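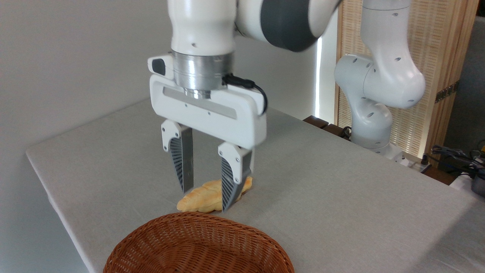
Student Project Reports, Issue 11, page 267

The Bread Basket on the Breakfast Table: a Small Study of Serving
Author: R. Simanjuntak

1. Why we chose this subject

Our group had to choose one everyday action at the table and study it during one term. We chose the serving of pastry from a basket. In many guest houses the basket is the first thing a guest touches in the morning, but in our course books we found only half a page about it. We wanted to know which basket is easy to use and how the croissants should be put in it.

2. Materials

The basket is of brown woven wicker, with an oval rim which is rounded and has no sharp ends. The weave is tight. This was important for us, as an open weave lets the flakes fall through and the cloth must then be changed too early. We bought ours from Stuleck, a shop for kitchen goods near the school. Before this we tried a wire basket, and we did not like it — the crust caught on the wires and broke.

The croissants came from the Brurau bakery. They are golden-yellow, not very dark, and one can see the curved ridges of the dough in the crust. We asked for this lighter baking. A dark croissant looks nice but it loses more flakes when it is lifted.

All the work was done on a table with a tablecloth. On a bare table the croissant slides away, and we wanted the same conditions as in a breakfast room. The whole budget was 800 crowns, and the greater part of it was spent on pastry.

3. How we worked

Each croissant was first laid on its side on the cloth, with the basket on the near side of the table. Then it was lifted and placed in the basket. We held it at the thick middle part and never at the tapered ends, which are weak and break off easily. Afterwards we looked at the cloth and at the crust and wrote down any damage.

The sessions started at half past seven in the morning, when the pastry was delivered. In the afternoon the crust had become softer, so these results are kept in a separate table.

4. What we found

A croissant placed with the curve against the wall of the basket stays in its place. When we put them in without order, the upper ones rolled over the rim. A napkin at the bottom helped with the cleaning, but it also made the basket less deep.

The height of the rim was a difficulty — guests with short arms must reach over it. In May we showed our work at the Kelerska guest house, and the kitchen there asked us to repeat it with a lower basket. We have not yet done this.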